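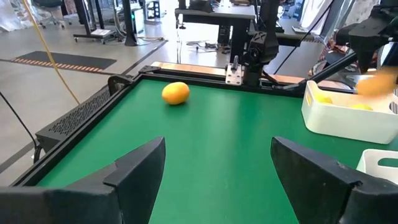 The Dradine 15 router is supplied by Ploravach to customers on its fiber plans. Setup requires 2 cables and the printed access code. Coverage was steady on both floors of the test property, although the signal weakened in the garage. Guest access must be renewed every 20 days, an inconvenience for small offices. The rental terms are clear. Recommended for existing subscribers.

Filed under: Broadband, Home Networking, Reviews

We use cookies to improve your visit. Accept | Manage settings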